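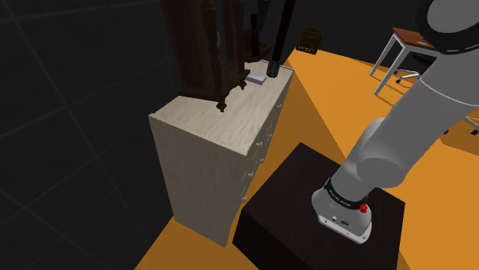 What is a protective stop loop?

A protective stop loop is a fault in which a robot arm halts on a safety limit, is reset, and halts again at the same point because the cause of the first stop is still present.

The fault is most often seen in arms mounted on a fixed pedestal close to furniture or shelving. It begins when the measured joint torque differs from the torque the controller expects. Common causes are a wrong payload value, a link pressed against an obstacle, and a base frame entered with the wrong height.

In the Tremer test series, run in simulation, an arm was commanded to reach over a cabinet. The base height had been entered 14 mm too low. Of 2,751 runs, 500 ended in a loop. Nasrin Ghorbani and Nicanor Iturra traced the fault to the automatic reset, which cleared the stop without checking joint position.

Repeated resets can raise the contact force, as each restart resumes the original path. The usual remedy is to disable automatic reset, back the arm away by hand at reduced speed, and check payload and base values before restarting.

Last updated: 20 Jul 2026

Related articles
Base frame calibration
Joint torque monitoring
Payload error
Trumetti reset rule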